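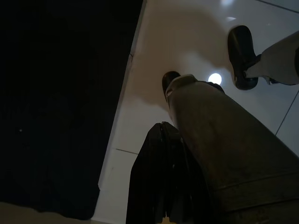
HAMLEY, December -- Members of the Hamley District Assembly have elected Consuelo Casado as Presiding Member, ending a period in which the chamber was unable to agree on a candidate and routine business was suspended.

12 shares | 0 comments

Ms Casado received 32 votes in the second ballot. Her nearest rival, Ezequiel Bermúdez of the Cordero Alliance, withdrew before a further round could be called and asked his supporters to accept the result. The first ballot had ended without a majority for any candidate.

Under the standing orders, the Presiding Member must now invite the largest group to propose an executive. The Assembly Office confirmed that the invitation has been issued to Olga Barrios, leader of the Etance Union, who has three weeks in which to present her list of portfolio holders. Talks between the Etance Union and two smaller groups are continuing.

"The Assembly has a chair and can begin its work," Ms Casado said after taking the oath. "I will expect members of every group to attend, to speak and to vote. The budget cannot wait for the new year." 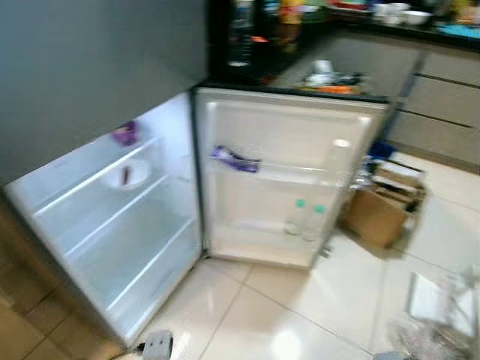

A compact fridge with its door open and a white bowl on the middle shelf.

The portfolios for finance, housing and transport remain the main subject of discussion. Mr Bermúdez has stated that his group will not enter the executive but will support a budget that keeps the present level of spending on rural roads. Nerea Peñalver, who sits as an independent, has asked that the names of all nominees be published before the confirmation vote. The request has been passed to the Clerk.

The Assembly Office also reports that it received 1,351 written submissions from residents during the public consultation on the next executive's programme. A summary will be laid before members when they return.

The next sitting will open at 10 a.m. in the main chamber, and the public gallery will be open.

Enquiries from the press should be addressed to Olga Sotomayor, Assembly Office, Hamley.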